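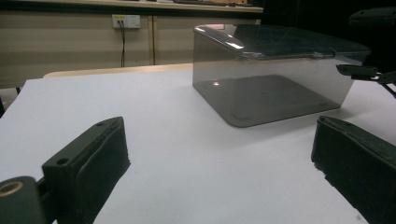 *Smoky-gray box with its lid open on white paper, with the fingers of a hand-held gripper in the foreground.*

**To:** Felista Kashindye, Rashidi Fund
**From:** the handling practice group, Berton workshop, Brovthorpe
**Date:** Dec 30, 2018

Dear Felista,

Thank you for your patience over the holidays, and for the kind note you sent with the second payment (it is pinned up next to the kettle). I promised you something readable before the year was out, so this is the long version, and the spreadsheet will follow separately.

You'll remember that the grant was for writing a set of working rules for people who teach handling tasks with grippers, and then living with those rules long enough to find out which ones were silly. We call the set Hundimum, and the draft you saw in September had grown to a length that I'm a little embarrassed by. It is now nine rules on two sides of paper. Most of what we took out was advice about how to hold the tool, and we found people pick that up well enough by watching each other for a morning.

The rule that has changed the most is the one on hinged lids. We had written that a lid must be opened "fully," and every operator had a different idea of what fully meant! The new wording says to stop when the lid rests without help, and to let go before moving the fingers away. It also says never to push on past resistance. I'd like your opinion on that last sentence, as two of our operators think it should be a rule of its own.

Clear and tinted boxes now get a paragraph to themselves too. Shiny plastic throws reflections, and we ask people to look at the work surface from the tool's side before they begin, and to move a lamp or turn the box if there is a bright streak across the part they need to see. Plain white paper under the object is our standard surface for this task. Replace it when it is creased or marked, please, and don't wait for the end of the shift.

On the numbers, we have logged 1,542 attempts under the current draft, against the 700 we offered in the proposal. The first 100 were done under the older wording as well, so that we could compare, and those are kept in their own folder with the old rule sheet attached. Failed attempts stay in the log. That was your suggestion at the kickoff and I'm very glad we listened, although it did cause some grumbling in the early weeks.

Three things are still open:

- The pause rule for tired hands. We say to stop when your grip starts to shake, but people are proud and carry on, so I would rather have a fixed break.
- Checking the finger pads. It is done at the start of each session, and we haven't agreed on what counts as worn.
- Who may change a rule. At the moment it's whoever has the file open, and that can't go on.

I haven't asked for extra money and don't expect to. What would help is a reader from outside Berton who has never held one of these tools and would be willing to try the rules cold, with one of us sitting nearby and keeping quiet. If you know somebody, send them our way and we'll supply lunch.

With warm wishes to everybody at the Rashidi office,

The Hundimum team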